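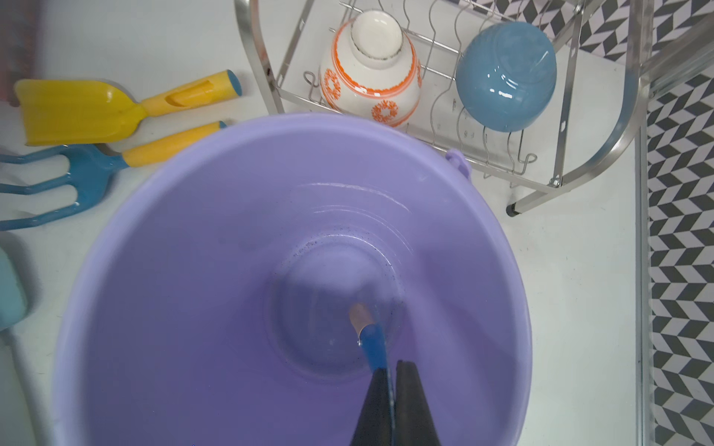

Figure 1. Purple basin beside the dish rack, with two bowls upside down in the rack.

3.2 What shares the bench with the washing-up

We had gone in expecting to write mostly about plates and cups, and it took us a good while to notice how much else gathers around a dish rack over an ordinary month. Kátia Prado, who kept the bench notes through September, was the first to give these other things a column of their own, and we are very glad she did! She called them "lodgers" (the name stuck, and we use it from here on). A lodger is anything that sits within arm's reach of the rack and isn't tableware: toy gardening tools, a packet of biscuits, a scraper that may or may not belong to the kitchen at all.

The basin in Figure 1 is a nice case to begin with. Its inside steps down in rings to a small round floor, and there are dark specks near the edge of that floor, the sort of grit our notes group under "garden" and keep apart from food scraps. The bowls in the rack, one white with orange patterns and the other a plain sky blue, went down in the notes as tableware, and we had no trouble agreeing on those.
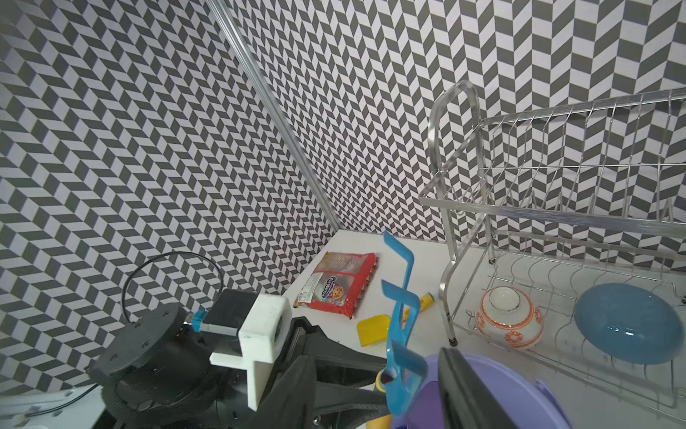 Figure 2. Biscuit packet and yellow scraper on the white bench, near the two-tier rack.

Food packets gave us rather more to talk over. The red one in Figure 2 lies flat near the corner where the patterned walls meet, with the yellow scraper to its right, and 2 of our 4 coders wanted it marked as "stored" while the others held out for "passing through". We kept both labels in the end, and Section 4 takes up the difference.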